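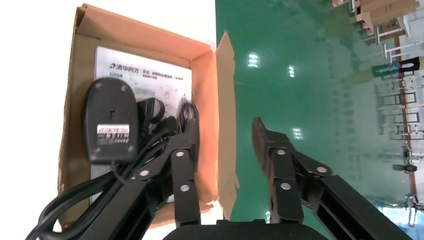 An open cardboard box with a printed sheet inside

About Huvum

Hello, and welcome to our page! We're Huvum, a small lender in Redbridge, and we make small loans to people who run small businesses, or who would like to and haven't had the money to get going. Most of our borrowers sell things. They sell fabric, cooked lunches, phone parts, school shoes, cut flowers, secondhand toys, and once (we still talk about it) nothing but buttons. If you've come here because a cousin or a neighbor told you to look us up, please tell your cousin or your neighbor thank you from all of us. That's how nearly everyone finds our door.

How we got started

Huvum began at a kitchen table belonging to Bushra Warraich, who had been lending to friends out of her own savings for years and keeping track of it all in a school notebook. A friend would need cloth before a wedding season, or a second burner for a food cart, and the bank would want pay stubs that a person with a food cart doesn't have. So Bushra lent, and her friends paid her back, and the word got out, and before long she was being asked for more than one household could possibly put up. Shoaib Durrani had worked in a bank branch and knew how to write a loan agreement that an ordinary person could read in one sitting. Between them they rewrote that notebook as a proper set of books, rented the front room on Fairclough Street, and put the name on the window.

The notebook is still in the office. Ask to see it if you visit. The early pages are mostly fabric and flour, with a few phone numbers and a very good recipe for lentils.

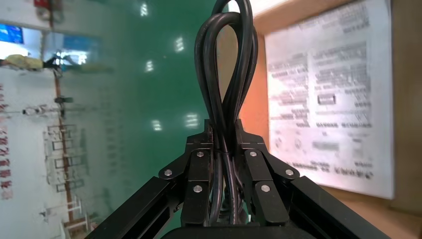
A loop of black cable, with a printed sheet on the board behind it

How our lending works

We lend to groups as well as to people on their own, though the groups are really the heart of the place. A group is made up of people who already know and trust each other - sisters, stallholders on the same row, parents from the same school gate. They choose their own name and decide together who borrows first. We now work with 34 groups, and they have some wonderful names, most of which involve flowers or sunrise.

A first loan is $200. We know that doesn't sound like a lot, and for some businesses it isn't, but it buys a good deal of stock if you sell bangles or bake bread, and it gives everyone a chance to find out how the payments feel in a slow week. When the first loan is paid back, the next one can be larger, and it goes on from there. Payments are made at the group's own meeting, and one of our 3 loan officers comes along to write the receipts, drink the tea, and hear how business is going. If a member has a bad month, we'd much rather hear it at the meeting than guess at it from an empty line in the book, and we'll sit down with the whole group and work out a new schedule. We don't charge a penalty for asking.

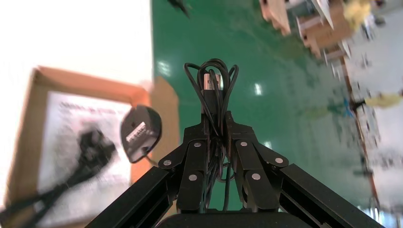 Stock loans are what we're asked for most, and they're also the ones we enjoy most, maybe because you can go and see the results hanging on a rack the next week. Aqeel Abbasi looks after these, and he likes to talk through every item before the money goes out: what it costs, what it will sell for, how long it might sit. Take a borrower with a phone accessories stall. She might want the big showy items, the speakers and the lamps, and Aqeel will ask her how many people walked past yesterday needing a plain black cable with an ordinary USB plug, coiled up just like the one shown on this page. Small things like that take up hardly any room, they don't spoil, and they can keep a stall ticking over while the lamp waits for its buyer. Of course the borrower always has the last word. She knows her customers, and Aqeel has been wrong about lamps before.

We also make tool loans, for things like sewing machines, hair dryers, and bicycle carts. These run longer, as a tool takes a while to earn its keep. You're welcome to buy from whoever you like, new or used, and if you'd like company when you go to look at a used machine, just say so and one of us will try to come with you.

Where the money comes from

Some of it comes from people who lend to us in small amounts and get it back when our borrowers have paid. They don't earn interest on it. Many of them leave their money in and let it go round again to the next person, and we're grateful every time. The rest comes from the fees our borrowers pay, and those cover the rent, the wages, and a really shocking amount of receipt paper.

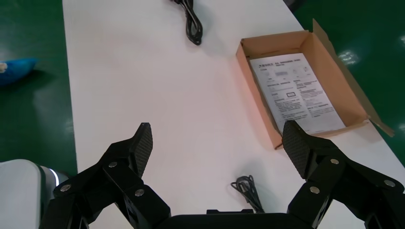
We put our fees in writing on the first page of every agreement, in plain words and in large type, and we read that page out loud with you before you sign. If you'd like it read in Urdu or Punjabi, we can do that too. Take it home overnight if you want to think it over, or show it to somebody whose opinion you trust.

Who you'll meet

Bushra is still here most mornings and still does the first visit to every new group. Shoaib keeps the books and writes the agreements. Anum Soomro and Hina Ghumman are out at meetings a lot of the time, with Aqeel making up the third of our loan officers, and Hina also runs the bookkeeping class, where you'll learn to keep a daily cash sheet and (this is the hard part, she says) to keep the shop's money apart from the grocery money. The class takes 2 evenings and it's free to anyone, whether you borrow from us or not. The next one is in January, and there's still room.

Come and see us

You don't need an appointment for a first chat. Come by the front room on Fairclough Street, bring whatever you have in the way of records, even if it's a shoebox of receipts or the back of an envelope, and bring a friend if that makes it easier. Children are fine. There's a ramp at the side entrance, and the bell there is a bit shy, so please press it firmly!

Page last updated 5 December 2023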